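Gallery: a morning with the Trernine tabletop arm
Posted by Consuelo Villanueva on Monday, October 5, 2026
Filed under: Kit we were lent, Sorting and packing

Ekport have been taking the Trernine round to small packing firms since April, and the pitch is a good one. You put the arm at a table, you give it a basket, and it puts fruit in the basket. No programming, they say, and no safety cage, and a member of staff who has never touched a robot can have it working before lunch. The brochure uses the word "effortless" on nearly every page.

I went along wanting to see the thing on a bare table with nobody's hand on the tiller. The brochure pictures are all taken from a flattering distance with a bowl of shiny apples in front. The pictures on this page come off the kit's own cameras. One is at the wrist and one looks down from the head, and both are part of the price. That matters, as Ekport charge £1,090 for the pair if you buy the arm without them, and they told me more than once that the wrist view is where the clever part happens.

I have not tidied the pictures up. Click for full size.
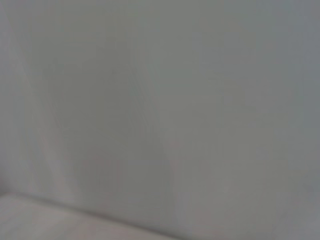
Wrist camera, close to the wall. Grey, and a paler surface at bottom left.

I would like somebody at Ekport to tell me what the software makes of a view like that. The sales sheet says the wrist camera gives "constant awareness of the work". If there is any work in that one I can't find it. I'll grant that a camera on a wrist goes where the wrist goes, and you would expect dull stretches. My complaint is with "constant". A buyer reading that word would think the arm always knows where the fruit is, and on the strength of this picture I wouldn't promise anybody that.

It is soft as well. I asked about focus and was told the lens is set for objects at gripping distance, and that a sharper one is coming. Beddoe said the same about their wrist camera when I looked at theirs, and the sharper one is still coming.

The head camera is a different matter and I have fewer complaints. You get the table, the fruit, the basket and the business end of the arm in one go, and you can follow what it is up to without being told. If Ekport sold that camera on its own I would probably say yes. They don't, at present.

The job I asked for was the simplest one on their list: one banana, one basket, put the first in the second. Bananas are a fair test. They bruise, they bend, and there is no obvious place to take hold of one. The sheet claims the gripper can manage "2000 everyday items" and bananas are on the first line. I asked to see the list of the other 1,999 and was offered a coffee. 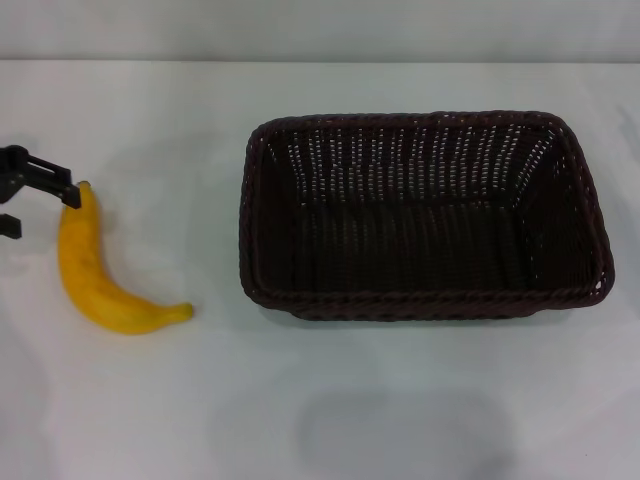
I will say this for the gripper, it is a plain, sturdy-looking bit of black kit with flat sides and no daft styling. The jaws open wide enough for most of what we pack. What I couldn't get anyone to tell me is how hard they close. There is a setting for it, marked from gentle to firm, with no units anywhere. "You get a feel for it," said the man from Ekport. Perhaps you do. I'd want to know how much fruit goes in the bin while you're getting it.

Then there is the basket. A wide one sitting by itself with a clear run up to it is about as kind a target as you could set. Our own crates stand in a row with their sides touching, half full, and somebody is usually reaching across them. I asked whether we could try it that way and was told the full trial covers that. The full trial is six weeks and you pay for it. I can see why they do it in that order, but it does leave you judging the arm on the easy version.

Speed: the sheet says 50 items an hour "in typical use". Anyone on our line does that before they've taken their coat off. Ekport's answer is that the arm doesn't stop for tea, which is true, though it does stop when it loses sight of something, and then a person has to walk over and press the button. The sheet has no figure for that.

Things I asked for and haven't had yet:
The closing force of the gripper, in any unit they like
The full list of items
A name and number for a firm that has kept one past the trial
What the yearly support costs once the first year is up

Osport are bringing theirs in next. It is dearer, and they have already agreed to use our crates and our table. I'll put that gallery up under the same heading and use the same fruit.

Comments are open. If you have a Trernine and it earns its keep, I would like to hear from you, especially if you didn't get it at a discount.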